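The Gauge at Pundport

The tide gauge at Pundport stands in a concrete well at the end of the old ferry slip. It records the height of the water every six minutes and has done so, with two interruptions, for longer than I have been alive. The first interruption was a fire. The second was mine.

I was hired in September to reconcile the record. The job title was data technician, grade two, and the office was a former customs shed with a sloping floor. The harbor authority wanted a continuous series so that it could set the height of the new sea wall. A company named Gukon had the contract for the wall and could not pour anything until it had a number. The number was to be the water level with a one percent chance of being exceeded in any year. Everything else in the design followed from it.

The record came in three forms. The oldest was paper: drum charts in ink, one sheet to a week, stored flat in steel drawers. The middle part was on punched tape, which had been transcribed before my time. The newest part was digital and sat on the desktop computer in the corner, which also ran the door lock and the kettle timer.

I began with the paper. The procedure was to lay the chart on the glass, align the corners, and trace the line with a puck. The software returned a column of heights. After each chart I compared the high waters against the predicted tide and wrote down the difference, called the residual. A residual of a few inches means weather. A residual of a foot means a storm, or a clerk who wound the clock wrong.

Clerks had wound the clock wrong a good deal. You learn to see it. When the clock is slow, the whole curve slides to the right, and the residual takes on the shape of a tide itself, rising and falling twice a day. You slide it back and the residual goes flat. I corrected 217 charts this way. I entered each correction in a ledger with the chart number, the shift in minutes, and my initials.

Chart 498 would not go flat.

It covered one week of a winter more than sixty years back. The first three days were ordinary. On the fourth, a little after two in the morning, the line rose four feet above the predicted tide, stayed there for fifty minutes, and came down again. The rest of the week was ordinary. The clock was correct to within a minute at both ends. The ink was continuous, without a blot or a lifted pen.

I checked the pressure log for the airfield. It showed high pressure and a light wind from the land. I checked the gauge at Malabanan, eleven miles down the coast on the same bay. It showed nothing. Four feet of water cannot stand at one end of a bay that size and be absent at the other, unless it arrives and leaves faster than a gauge can draw it, and this had taken its time.

The standard treatment is a flag. You assign a code of 4, for suspect, and the value is left out of the statistics. I had assigned that code many times to lesser things. With the value left out, the number for the wall came to nine feet two inches. With the value kept, it came to ten feet eleven. I ran both and printed both, and put the second one in a drawer.

Then I went down to the gauge, which the job did not require.

The well is entered by a hatch. There is a ladder, and below it a grating, and below that the float. On the wall beside the ladder someone had kept a tally of visits in pencil, a month and a pair of initials for each. Beside the month of chart 498 the initials were missing, and in their place was a short horizontal line, drawn carefully with a straightedge. I measured from the line to the benchmark bolt. I had brought the steel tape. The line was at ten feet eight inches on the harbor datum. The peak on the chart was at ten feet eight inches.

I considered the possibilities in order of cost. The clerk might have drawn the line from the chart. He might have drawn it from the wall of the well, where wet concrete is darker than dry for several hours. He might have drawn it for some other purpose, such as a shelf. A shelf seemed unlikely at that height — it would have blocked the ladder.

I climbed up and closed the hatch. It was slack water. A man was scraping a hull on the far side of the slip and did not look over.

The next morning the desktop computer did not start. It had been making a sound for a week, and I had written the sound down. The series was on it, including my corrections and both runs of the statistics. The backup was on a disk in the same case, an arrangement I had questioned in writing. I called Edudura, which held the maintenance contract for the whole waterfront, and they took the tower to their bench. They sent a form to sign and, two days later, a report. 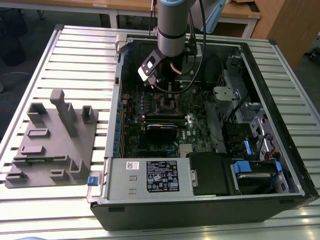
The tower on the Edudura bench, side panel off.

The report was one page. The board was sound. The main disk was not readable. The backup disk was readable up to a point, and the point was chart 497.

I still had the ledger and the paper. I had the drawer with the two printouts in it. Nothing was lost that could not be traced again, and I estimated five weeks for it. The harbor authority wrote back that Gukon could allow one. They asked whether the series, as recovered, was sufficient to give a number.

It was. The punched tape and the digital years had copies at the regional office, and a gap of some 1000 charts in the middle is allowed if it is declared. The method has a correction for it. The correction added two inches. Nine feet four.

I set the week's work aside and took chart 498 out of its steel drawer and traced it again, slowly, with the glass cleaned. Traced by hand it takes forty minutes. The heights came out the same as before, to the hundredth of a foot. I put the file on a new disk with the recovered series, as the only member of the gap to be filled, and I looked at the column headed Quality, where the software had placed a blank.

There are five codes. Code 1 is good. Code 2 is good, corrected. Code 3 is interpolated. Code 4 is suspect. Code 5 is missing. The manual says that the code describes the measurement and is assigned without regard to its effect on any result. I had underlined that sentence in my first week, when I was underlining most things.

The pen had been on the paper. The clock had been right. A person with a straightedge had gone down a ladder in winter and marked a wall. Against this I had an airfield, the gauge at Malabanan, and a contractor waiting with a mixer.

At twenty past four I entered a 1. I ran the statistics, which took as long as the kettle. I wrote one paragraph for the cover sheet, giving the chart number, the height of the pencil line and the method of measurement, and stating that I could not account for the event. I attached the first printout as well, so that they would have both.

The tide that afternoon was predicted at six feet one. I walked out to the slip to read it on the staff, and stood there until it turned. It made six feet three.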